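洗濯物をたたむ台の作り方

床やベッドの上でたたむと腰が疲れるし、ほこりもつきます。うちでは作業台に布を一枚かけて、たたむ場所にしています。

布は台より大きめのものを選び、奥の辺をクリップ2個で留めます。左右に離して留めると、服を手前に引いても布がついてきません。クリップは洗濯用の小さいもので足ります。真ん中に浅いしわが残るくらいは気にしなくて大丈夫です。ぴんと張りすぎると、留めたところの布が傷みます。

色は無地の落ち着いたものが便利です。服と違う色なら、糸くずや袖の端が見つけやすくなります。

たたむ順番は、大きいものから先に。丸まった服はまず台の手前に置き、縫い目を探して端をつまみ、軽く広げます。二重になった部分を先にほどいておくと、あとで形が崩れません。

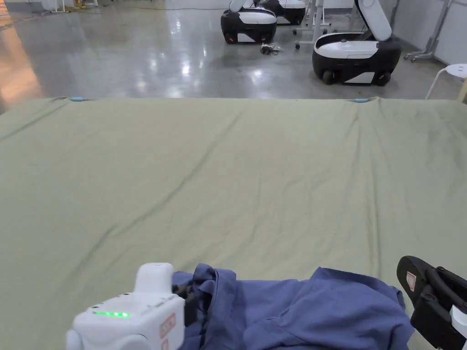 広げたら手のひらで中心から外へなで、袖を内側に折り、丈を半分にします。厚手のものは三つ折りにせず、二つ折りのまま重ねたほうが棚に収まります。

かけた布は月に一度、ほかの洗濯物と一緒に洗います。クリップは外して、台の引き出しへ。

（小椋美津子）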